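Support > Jatix Small Storage > Set-up Guide > Section 3

Last updated: July

July - by the Girier guides desk

Section 3: Setting up the long tray and the jars

By now the box is unpacked, the parts are rinsed and everything is dry (if not, go back to Section 2, it takes no time at all). Now comes the best part of the whole guide. You get to decide where everything lives!

The Jatix set works with whatever you already have in your drawers: beads, erasers, clips, buttons, dried beans for the kids' counting games, spices, little blocks. The long tray holds pieces you want to pick up one at a time. The jars hold anything you would scoop, shake or pour. Once you start seeing your things as "pick" or "pour," the sorting goes wonderfully fast.

3.1 Before you start

You will need:

- the long clear tray
- at least one clear jar with its lid
- a soft, dry cloth
- the label sheet
- a pale, flat surface to work on

A white tabletop is ideal. Small dark pieces show up on it right away, and so do the crumbs and bits of thread that come along with them. If your table is dark, a sheet of plain poster board does the job nicely.

CAUTION: Small pieces are a choking hazard. Keep the tray and the jars out of reach of children under three, and don't leave a half-sorted pile out when you leave the room.

3.2 Laying out the tray

1. Wipe the surface and let it dry.

2. Set the tray down with its long side facing you.

3. Tip your pieces out beside it, not into it.

4. Pick one color and place those pieces side by side in the tray. Start in the middle and work out toward the ends.

5. Add your second color next to the first. Leave a finger's width between groups if you can spare it.

6. Keep going until you run out of tray or run out of pieces.

Pieces don't have to match in size. A big square one can sit right beside a tiny one, and a long one can lie crosswise with its end over the rim while you're still deciding. Just turn it lengthwise before you put the tray away, or it will catch on the drawer.

Note: The tray takes up to 50 standard Grurkance tiles in a single layer. Please don't stack them. You'll be much happier with two trays than with one you have to dig through. 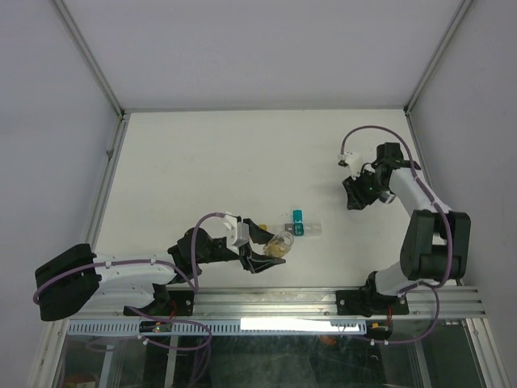

Some people like to sort by color, others by shape, and a few go by how often they reach for a thing. All three work. I'm a color person through and through - I love being able to find the yellow ones from across the room - but my own sewing tray is arranged by use, with the pieces I need every day at the right-hand end. Try one way for a week before you change it.

3.3 Filling a jar

1. Check that the inside of the jar is completely dry.

2. Hold the jar at a slant, with the rim tipped toward the bag or scoop.

3. Pour slowly down the side of the jar. Dry goods settle much better this way and make far less dust.

4. Stop when the jar is two-thirds full.

5. Stand it upright and tap the base twice on the table.

6. Wipe the rim with the dry cloth, then screw on the lid until it stops. Don't force it.

The small jar holds 100 ml and the large one 800 ml. For most spices, seeds and beads the small one is plenty, and it's so easy to hold. Save the large jar for the things you go through quickly.

Note: Fine powders cling to the wall. If you can't see how much is left, turn the jar gently on its side and then stand it up again.

CAUTION: Never fill a jar with anything hot. Let toasted seeds or nuts cool all the way down first. Warm contents fog the wall and can spoil under a closed lid.

CAUTION: Use a jar for food or for craft supplies, never for one and then the other. Mark the lid on day one.

3.4 Labels

The label sheet has 17 blank labels. Write on them before peeling, with a pencil or a fine permanent marker.

1. On the tray, place the label on the front long side, near a corner.

2. On a jar, place it low on the wall so the contents still show above it.

3. Press from the center outward and leave it alone for an hour.

Do you need a label on something you can see straight through? For buttons, no. For cumin and ground coriander, yes, yes, yes!

Replacement sheets are sold separately as Koech Labels, small size. The medium ones are too tall for the tray.

3.5 Putting it all away

Slide the tray into a shallow drawer or onto a low shelf, long side to the front. Jars go behind it, lids up, with the smallest nearest you. If you're using a drawer, open and close it slowly a couple of times and watch what the jars do. Should they slide, cut a piece of non-slip liner to fit and lay it underneath.

Keep both tray and jars away from the stove and out of direct sun. The clear plastic stays bright for years in a cool cupboard.

3.6 If something isn't right

Pieces slide together when you carry the tray: carry it level, with a hand under each end. A strip of felt along the bottom also helps.

The lid turns but won't tighten: there is almost always a grain of something in the thread. Unscrew it, wipe the thread with the cloth and try again.

The jar looks cloudy after washing: rinse it in warm water with a spoonful of white vinegar, then air-dry it upside down on a rack.

The label lifts at one edge: the wall was damp. Take the label off, dry the spot and use a new one.

A tray or jar has arrived cracked: don't use it. Keep the box and see Section 6 for replacements.

Section 4 covers stacking lids and the wall rail. If you only bought the tray and jars, skip straight to Section 5, Cleaning and Care.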